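Murnby line

The Murnby line is a set of robot cells for taking apart and rebuilding desktop computers, operated by the refurbishing firm Costlow at its plant in Buenaventura. It is named after the street the plant used to be on, and kept the name when the plant moved. It is best known outside the trade for what it did to the jobs of the people who work next to it, a subject on which the company and its employees have published very different newsletters. 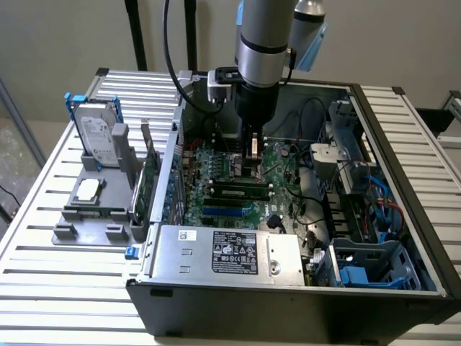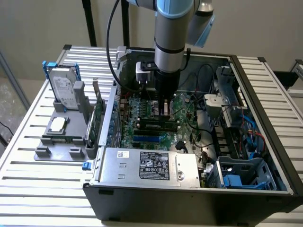
Cell with an opened tower on its side, the gripper over the memory modules, and the parts fixture to the left

Did the line put the bench technicians out of work?
Mostly it moved them. Of the 31 people on the benches when the first cell was switched on, 27 were still employed at the plant a year later, nearly all under new job titles. The other four left, two of them for a competitor that still uses screwdrivers.

Background

Before the line, each technician took a computer from the incoming rack, opened it, tested it, swapped whatever needed swapping and sent it on. A good technician was known for speed and a very good one for knowing which models would bite. Pay included a bonus per finished machine, which encouraged quick work and a certain amount of quiet competition for the easy ones. Towers with stuck drive cages tended to drift to the bottom of the rack and stay there until a new hire arrived.

Costlow ordered its first cell in June, after a winter in which sore wrists had become the most common entry in the plant's injury log. Management described the purchase as a wrist matter. The technicians, who could read an invoice, assumed it was also a payroll matter.

Operation

A cell works on one computer at a time, with the case lying open on its side. The arm deals with parts that come out along a straight line, such as memory modules and expansion cards, and uses a fixture to keep components in known positions. Cables are left to people. So are bent clips, stripped screws, dust in remarkable amounts, and anything a previous owner repaired with tape.

Scheduling is handled by a program called Niltance, which assigns computers to cells and people to cells, in that order. Its messages are short. Early versions addressed operators by station number, and after complaints this was changed to first names, which several operators found worse.

Effect on jobs

The old post of bench technician was split in two. Preparers open the cases, clear the cables and load the fixtures. Cell attendants watch three cells each and step in when one stops. The attendant's job was advertised as the more skilled of the two and pays slightly more, although attendants have pointed out that a large part of the skill is staying awake.

In its first full quarter the line handled 3,362 computers, against 2,822 in the last quarter of bench work. The company credited the machines. The preparers noted that every one of those computers had been opened by hand and asked for a share of the credit, preferably in dollars. The per-machine bonus had by then been replaced with a flat shift rate, on the grounds that no single person could be said to have finished anything.

Wrist complaints fell. Neck complaints rose, and were traced to the height of the status screens, which were lowered after two months of discussion and one afternoon of work.

Older staff have said that they miss seeing a machine through from start to finish. Newer staff, who never did, mostly mention the noise. Both groups agree that the arms are good at memory modules and that the job has less arguing in it than before, there being fewer people within earshot.

Training

Each new attendant spends two weeks as a preparer first. The rule came from the preparers, who were tired of being told by attendants that a cable was in the way. The course ends with the trainee rebuilding one computer entirely by hand at the last remaining bench. Management has twice tried to remove the bench to make room for another cell. It is still there, partly because the cells send it everything they cannot handle, and there is usually a line.

Holiday shutdown

The line runs on most public holidays with a reduced crew. The exception was Thu 25 December, when Niltance was given the full staff list without the holiday calendar and scheduled everybody. The shift was canceled by phone the night before. The program recorded the day as an absence for the entire plant, and the entries were later corrected by hand.

See also

Computer refurbishing
Job redesign
Piece rate
Repetitive strain injury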